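Teaching the pick-up task by remote

Most of July went into remote control sessions. I wear the gloves, the arms copy me, and every run gets saved for training. We have 612 runs now and want 300 more before anyone touches the model.

The tennis ball is the one I give to new operators. It forgives a sloppy grip as long as the fingers come over the front. The foil bag is much harder. Squeeze early and it slides away, so I come in slowly and close the thumb last. The rubber chicken is easy to grab and annoying to put down – the legs go wherever they like.

Kinga Pap has the steadiest hands here and her runs take 11 seconds on average. Mine take longer. I used to redo the slow ones, but she talked me out of it, and I now only throw out runs where I drop something or let go of the controls.

Seven runs in a row is my limit before my wrists get stiff. After that I swap with Kinga and do labels.

Next month we try the same task with the Kelemen gloves, which have a shorter delay. I'll post the numbers when I have them.

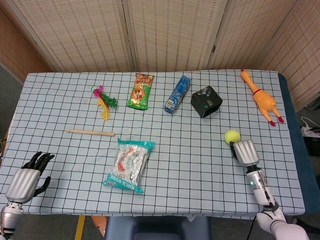 Prellance – Remote Operation Team

Filed under: teleoperation, hands, work notes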